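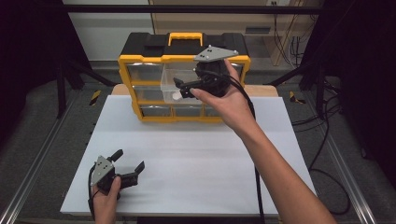 Small-parts organizer with yellow carrying handle and clear plastic drawers, one drawer pulled partly out.

Ivex Adds Portable Drawer Organizer to Clasumus Small-Parts Storage Line

NULLOMBY, January 9, 2020 — Ivex, a supplier of storage products for repair shops, school workshops and home benches, today announced a portable drawer organizer for its Clasumus line. The unit has a black lid, a yellow frame and clear plastic drawers arranged in rows, with a row across the full width at the top and further rows below. A yellow handle on top allows the organizer to be carried from a storage shelf to the bench with its contents in place.

The organizer is intended for users who keep a mixed stock of small items: screws, washers, caps, fuses, terminals, beads, replacement feet for furniture, and similar loose goods. Earlier Clasumus products were wall-mounted and required a fixed rail. Customers who work at more than one bench asked for a version that stands on its own base and can be moved without emptying it.

Drawer Construction

Each drawer is molded in one piece from clear plastic, so the contents can be checked from the front with the drawer closed. The front edge is raised to form a lip, which keeps round items from rolling out when the drawer is opened. The drawers slide directly on the frame. There are no metal runners and no parts that need oil.

A stop at the rear of each drawer holds it at the partly open position. Lifting the front slightly releases the stop, and the drawer can then be taken out completely for filling, washing or sorting. Ivex recommends washing with warm water and mild dish soap. Solvents, including those found in some label removers, will cloud the plastic and should not be used.

Drawer stops were cycled 3000 times during development. The first version of the stop was shallower and allowed the small drawers to slide forward when the organizer was tilted. The production version is deeper and adds a slight resistance at the end of travel, which users of the earlier Clasumus units will notice.

Loading and Placement

The organizer should be placed on a flat, level surface with room in front for the drawers to open. Heavy items such as bolts and steel nuts belong in the bottom row. Light or bulky items can go in the full-width drawer, where there is space for pieces too long for the smaller compartments.

Total load should not exceed 7 kilograms when the unit is carried by the handle. The same limit applies when the organizer is kept on an open shelf. All drawers must be fully closed before lifting, and the unit should be kept upright while it is moved. It is not designed to be stacked under other equipment, and the lid is not a work surface.

For shared benches, Ivex suggests assigning one type of part to each drawer and placing a sample on the drawer front with clear tape when a written label would be too small to read. A label sheet is packed with every organizer. It carries 103 pre-printed names for common hardware items and a block of blank labels that accept pencil or permanent marker. The labels peel off without tools, although residue may remain if they have been in place for more than a year.

Trial Use at Mondal

Before release, the organizer was used for a full stocking period at the Mondal repair workshop, which handles small appliances and office furniture. The workshop replaced a set of open trays with the new units and kept one organizer per bench, with a master stock held in a separate cabinet. In total, 26 organizers were in service during the trial, which began in August.

Two changes followed from the workshop's comments. The handle was widened so that it can be held with a work glove on, and the drawer lip was rounded on its upper edge. Benches that handled plastic caps and furniture glides also reported that these parts were hard to pick from the corners of a square drawer. The inside corners of the production drawers are curved for this reason.

A request for removable dividers was noted but is not part of this release. Dividers for the full-width drawer are under review, and existing units will accept them if they are produced.

Availability

The portable organizer ships fully assembled, with all drawers installed and the label sheet in the top drawer. Orders are being accepted through Clasumus dealers and directly from Ivex. Single replacement drawers are listed as spare parts in both widths. Customers ordering spares should give the row in which the drawer sits, as the full-width and small drawers carry separate part codes.

The wall-mounted Clasumus units remain in production. Their drawers are not interchangeable with those of the portable model.

About Ivex

Ivex designs and distributes storage products for small parts and hand tools. The company is based in Nullomby and sells under the Clasumus name through hardware dealers and school supply catalogs.

Press and dealer inquiries: Ivex Product Information Office, Nullomby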